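Cluttered table or clean table for mug demos?

munell_bench
We're collecting pick demos for a policy that has to grab a mug and move it. My plan was 80 episodes with nothing on the table except the mug, then add junk later. My labmate Anel Zwane wants junk from the very first one. Who's right?

flumdale
Anel. I did it your way last November and the policy fell apart the minute I put a cereal box next to the target. Had to redo the whole set.

This is how I set up now. Black mug, black table, black gripper, which is mean, but I want the hard cases in there early.

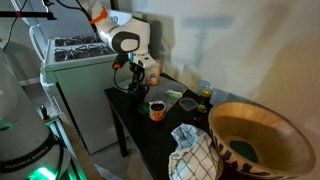

Franka over the mug, clutter setup in my kitchen corner

I reshuffle everything every 15 episodes and leave the arm's start pose alone.

piva16
Gonna disagree a little. With that few demos you're asking it to learn the grasp and ignore a sponge, a can and a checkered cloth all at once. I'd get the grasp solid first — even a small clean set helps — then mix.

Also, black on black? I'd swap in a brighter mug for half of them.

flumdale
Fair on the mug. I've got 2 other colors in rotation, so it's not all like that. Still not budging on clutter.

khosravi_t
Watch that open can lid if you're resetting by hand. I sliced a thumb on one and lost the afternoon.

munell_bench
Ouch. OK, going with about a quarter clean and the rest messy, and Anel gets to pick the junk. Does anybody toss the episodes where the operator hesitates over the grasp, or do you keep them?

piva16
Keep them if the grasp ends up good. I trim the long pauses.

flumdale
Same, but I don't trim.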